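Marroquinería textil y artículos de viaje
Unidad 4. Bolsas blandas: nomenclatura, cierres y revisión de entrada
Apuntes de taller – curso Mestero, módulo de septiembre

4.1 Objeto de la unidad

Se entiende por bolsa blanda la que carece de armazón y de placas de refuerzo en los paneles. Su forma depende del contenido, del patronaje y de la rigidez de las costuras. En vacío se aplasta y forma pliegues, lo que dificulta la lectura de las piezas. Antes de anotar nada en la ficha, la bolsa se coloca sobre mesa clara y se identifican asas, cierres y puntos de anclaje.

4.2 Cierre principal y elementos colgantes

El cierre consta de cinta, dientes o espiral, cursor y tirador. En la ficha se consignan por separado, ya que se averían por separado. Los añadidos del usuario (anillas, cadenillas, llaveros) no forman parte de la bolsa y se anotan en la casilla «accesorios». No se retiran sin autorización.

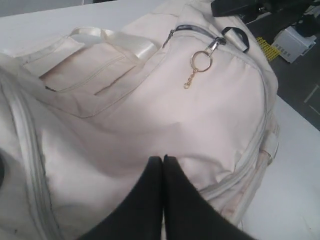 Fig. 4.1. Bolsillo exterior, asa y cierre superior. Del tirador pende una anilla partida dorada con cadenilla.

Un accesorio metálico colgado del tirador añade peso en un solo punto y puede rozar el tejido. En telas claras conviene revisar la superficie situada bajo el recorrido de la cadenilla. El ensayo de referencia del taller Ferrand es de 3800 ciclos de apertura y cierre, con inspección del cursor cada 20.

4.3 Anclajes y asas

Se distinguen dos sistemas de transporte:

a) Asas de mano, cosidas al cuerpo. La costura de unión trabaja a tracción y es la primera que se revisa.
b) Bandolera, sujeta a herrajes en los extremos superiores. El herraje puede ser anilla en D, hebilla o pieza de paso, en metal o plástico, y se fija al cuerpo mediante una trabilla de tela.

Los herrajes de ambos extremos no siempre son iguales. Se anotan material y color de cada uno, tomando como referencia la bolsa con el frontal hacia el operario.

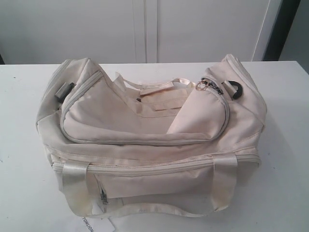

4.4 Manchas y limpieza

Las manchas se localizan por zonas: frontal inferior, costuras, base, asas. En tejidos sintéticos de color crudo las amarillentas son frecuentes y su origen no se determina a simple vista; en la ficha se escribe «mancha de origen no determinado». La prueba de limpieza se hace en el interior de una costura, con jabón neutro Flama diluido, y se deja secar antes de evaluar. No se aplica calor directo.

4.5 Ejercicio de taller

Cada alumno completa una ficha Dullircombe de la bolsa asignada. La puntuación máxima es de 80 puntos. La ficha se entrega el lunes, junto con el croquis acotado del frontal.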